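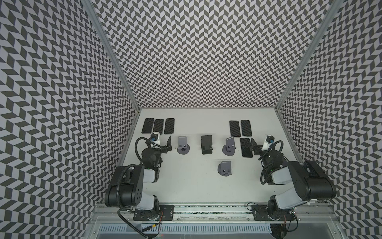 Phone-in-stand task, how much variety before training?
Emiko Kinoshita
Two arms, black phones, gray stands. Have 116 demos so far, all start from nearly the same layout. Policy grabs ok then misses the ledge. Keep recording or start over?

Lertchai Suwannarat
Dont start over. Keep the 116, but move the stands every episode, rotate them too. Phones at odd angles, some close together. We needed some 620 before placing got decent. Also toss demos where you paused a lot, ours had 67 of those.

Studier
more data

Emiko Kinoshita
ok thx, will shuffle stands Sunday and retrian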